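## 4. The tables themselves

Figure 1 is the sort of surface I spent most of October looking at.

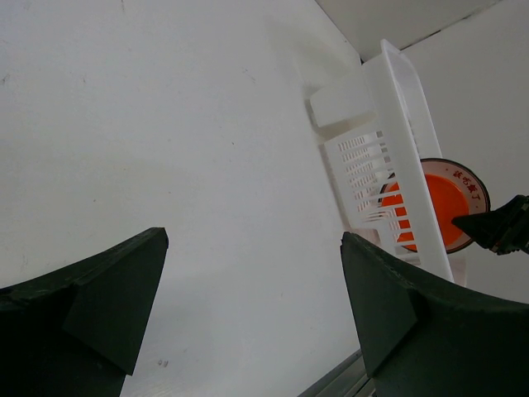

*Figure 1. White tabletop with light surface marks; white plastic rack to the right.*

I'll admit I didn't set out to write a section on tabletops. The plan for the Oltstead study was to look at how people put things away in a shared workroom – what goes back on the rack, what gets left out, and how long it stays there. The tables were meant to be the background. But after the first few days of going through my notes I noticed that I kept writing about the surfaces and hardly ever about the objects, and that the people I talked to did the same. Ask somebody how tidy a room is and they'll look at the table before they look at anything else. So the tables get their own section, and the storage has been moved to Section 5.

### 4.1 What counts as a mark

My first attempt at sorting the marks was a mess. I had words like "scratch", "scuff", "scrape", "graze" and "rub" all over the place, and when I went back to a table a week later I'd call the same mark something else. In the end I settled on three everyday words. A *scratch* is a line you could trace with a fingernail. A *scuff* is a line or smear with soft edges, usually grey. A *spot* is anything that's more or less a dot, whatever its colour and whatever made it.

The table in Figure 1 has all three, and none of them is dramatic. There's a thin grey scuff, a short dark scratch and a fainter pair of bluish-grey ones, plus a few tiny dots and two small grey-brown spots sitting next to each other. I'd call it a table in ordinary use. It's also a good case for showing why I gave up on "stain" as a word. People in the interviews used it for things they believed wouldn't come off, and you can't tell that by looking. A grey-brown spot might be a crumb, a drip, a burn or a fault in the surface. I coded them all as spots and left it there, although I did let myself keep a separate column for guesses (it's a long column, and some of the guesses are very confident indeed).

Across the whole study I logged 1,305 marks. Spots made up 456 of those, and they were by far the hardest to code the same way twice. Scratches were easy. Scuffs were easy if the light was decent. With spots I'd often go back and find fewer than I'd written down, and I can't say whether somebody had wiped the table or I had simply been keener the first time.

### 4.2 White, and what it does to you

All the tables in the first workroom were white and matte. I hadn't thought this mattered until we moved on to the second room, at Siu, where the tops are a speckled brown. My counts there dropped so sharply that I assumed I was doing something wrong. I wasn't, or not in the way I thought. A speckled top swallows spots. You have to get your nose right down to it, and even then you're picking one speck out of a field of other specks. On a pale plain top even a very small dark dot jumps out at you from a step or two away.

So the white tables look more worn than the brown ones, and I don't believe for a moment that they are. This is a problem if you want to compare rooms (I did!) and I've dealt with it by not comparing them. The figures for Siu are given on their own in Section 6.

The other thing about white is that it isn't one colour. In Figure 1 the surface goes slightly bluish towards the upper middle and a touch warmer on the left. I used to put this sort of thing down to the table. I'd write "yellowing, left side" and feel rather pleased with myself. Then one afternoon I turned a table end to end in the Oltstead room, to get at a wobbly leg, and the warm side stayed exactly where it was, which meant it now sat over what had been the cool end. After that I stopped recording colour at all unless I'd been able to turn the table and check. I'd suggest anyone repeating this do the same from the start. It would have saved me a good deal of crossing out.

### 4.3 Does a bare table stay bare?

The people I spoke to had strong feelings about this. Quite a few told me that an empty table attracts clutter, and that the kindest thing you can do for a clear surface is put one useful object on it. Others said the opposite – one thing brings another, and by the end of the day you can't find the table.

I went in with the second view, I should say, as I hold it about my own kitchen. The notes don't really settle it. Over 12 working days I wrote down which tables had been left clear in the evening and what was on them at lunchtime the next day. The clear ones did fill up, but mostly with things that were being used, and mostly near the edges where people were sitting. What I'd call true clutter (a thing with no one near it and no job in hand) turned up more on tables that were already part-covered. That fits the "one thing brings another" camp. It would also fit a much duller story, in which some tables are simply closer to the door and get everything dumped on them regardless. With a room that size I can't pull the two apart.

### 4.4 The rack beside the table

White plastic racks like the one on the right of Figure 1 deserve a mention here, even though storage proper comes later. People treated a rack next to a table as part of the table. When I asked them to "clear the surface", they would move things on to the rack and call it done, and when I asked them to "clear the area", most of them asked me whether the rack was included. I hadn't got an answer ready. I made one up on the spot, and then I made up a different one in the next session, which is why the first 10 sessions have been left out of the clearing times in Table 3.

For what it's worth, the wording I ended up with was: *please clear the table and leave the rack as you'd like to find it.* It's a bit woolly, but it stopped the questions. I also liked what it brought out in people. Some just left the rack alone. Others spent longer on it than they had on the table, shifting things about by a hand's width and then shifting them back.

### 4.5 Cleaning

I'd hoped to say something useful about cleaning, and I can only say a little. The Oltstead room was wiped down with Grastberg cloths and plain water during the week, and with Fludano spray on Fridays. I don't have a proper before-and-after for either. What I do have is a strong impression, from leaning over tables for a month, that people wipe the middle well and the edges badly, and that they go round a rack as though it were bolted down. Whenever a rack was lifted, the patch beneath it was worth a look, and I started keeping notes on those patches far too late to report them properly.

There's also the matter of what a wipe is for. Several people told me they wiped a table at the end of a job whether or not it looked dirty, as a way of saying they'd finished with it. One described it as shutting the door behind you. I hadn't allowed for this in the coding, where a wipe was always written down as a response to a mark. I've left the codes as they were, as changing them would mean going back through everything, but the wiping counts in the next section should be read with that in mind.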